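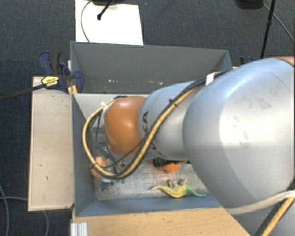
Teodora Nikolaidis wrote in to ask whether she could get hold of the recording of her brother's trial, and whether she needed a solicitor to do it. She doesn't need one. Most people who ask for a transcript of a Crown Court hearing in England and Wales do it themselves, by filling in a form and paying the transcription company.

What you will need

The name of the court and the full name of the defendant. The case number, if you have it. The dates of the hearing, or as near as you can get. If you don't have the case number, ring the court office and ask for the listing section. They can usually find it from the name and the month.

Step 1: Decide which part you want

A full trial runs to hundreds of pages and you pay by length. The sentencing remarks are much shorter and often answer the question people really have, such as why the sentence was what it was. If you are looking into a possible appeal, the summing-up is normally the next thing to read. Opening speeches and witness evidence can come later.

Costel Vukadinović ordered everything from a six-day trial and was quoted £1,680. He went back and asked for the summing-up and the sentencing remarks only, and the quote came down to £419.

Step 2: Fill in the form

The form is called EX107 and it is on the government website, with guidance notes. Use one form for each case. Under the part that asks what you want transcribed, be exact: "judge's summing-up, both days" is better than "the judge's speech". Say how quickly you need it. The slower turnaround is cheaper, and unless you have a deadline it is the one to choose.

Step 3: Ask the court for permission

For many Crown Court hearings a judge has to agree before the transcript is released. Send the form to the court by email and put the case name in the subject line. Give your reason in two or three plain sentences. If reporting restrictions were made in the case, say that you know about them — they still apply to you once you have the transcript.

Step 4: Get the quote and pay

The company will send an estimate, and work starts when you have paid. Check that the dates and the parts of the hearing match what you asked for before you send any money.

If you can't afford it

Ask the court whether it can be provided at public expense. You will have to give details of your income and explain why the transcript is needed. Send copies of payslips or benefit letters and keep the originals.

If you hear nothing

Chase by email after 2 weeks, then by phone. Note the name of the person you spoke to and the time of the call. Old recordings are not kept for ever, so put the request in early, even if you are still looking for a solicitor to take on the appeal.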